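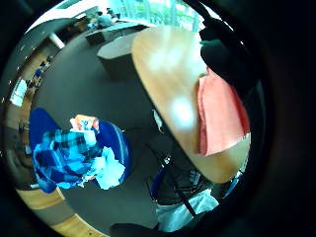 The Second Floor

Upstairs

Panya Suksawat had folded at the Zeserwood laundry for most of her working life, and in June they moved her upstairs to the office, where there was carpet.

The job was the same clothes, picked up and put down. But now she held a gripper with a camera on it, and the gripper did the touching. Every pickup was recorded and sent to Trodar, who were building the machine for the folding line.

"Slower," said Rüdiger Stüber, who ran the recordings. "It has to see where you grab."

"I grab where the cloth is."

"Then let it see that."

She tried again. Downstairs she would have had the plaid one by the collar before she knew it was plaid. With the gripper she had to look for an edge, and the edges were all buried in the heap. She squeezed and got two layers. She let go and squeezed again.

They wanted 400 recordings from her. People walked past on the way to the front counter and after the first morning they stopped looking.

At lunch she went down to eat with the others. Yolanda Alcaraz moved her bag off the bench.

"So how long have we got?" Yolanda said.

"They don't tell me."

"You're the one teaching it."

Panya ate her rice. The line did 2,000 pieces a shift with six people. Rüdiger had said it would need two, to watch. He had said it kindly, and asked her to keep it to herself.

"Two," she said. "They'll keep two."

Yolanda put the lid back on her lunch.

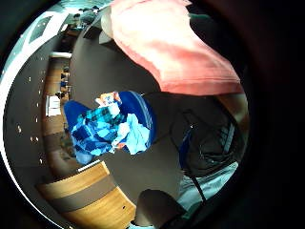 Downstairs

The machine came in through the loading door on a pallet. It did towels well. It did sheets well enough. When it got to a checked shirt it stopped, opened, moved over a little and closed again, and Yolanda laughed out loud.

"That's you," she said. "That's exactly how you do it."

Panya watched it get hold of the cloth on the third try. Then she went to clear the next bin.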